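10/05/2018

Cleared the large conference table at Drolthorpe before the lease inspection. Allowed 60 minutes and used most of it on cables. The black ones come off the power strip in a tangle and hang over the corner toward the floor, where a chair leg will eventually catch them. Labelled two, coiled neither. The small charger stays plugged in until I know which cupboard the spares live in.

Order of work: paper and cardboard first, then anything that holds liquid, then electronics. The conference unit keeps its pad and its position, as moving it means redoing the microphone levels.
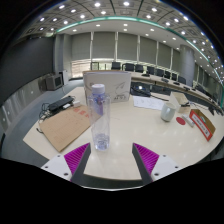

Thu Trình wants the water bottles off the table altogether, full or empty, and kept on the side shelf with the mugs. A screw cap is only as good as the last person to close it, and the power strip is at the same height as any spill. She would also flatten the white box with the bird drawing and put it out with the brown sheet.

Agreed on the bottles. The box I will keep until November, when the Tusier samples go back; it is the right size and the colour of the cardboard is irrelevant. Brown sheet to recycling.

Coaster goes with the mug. Cable tray from Citimer is 100 cm, which leaves 2 cm clear at each bracket. Still to measure the underside for screws. Vacuum not done.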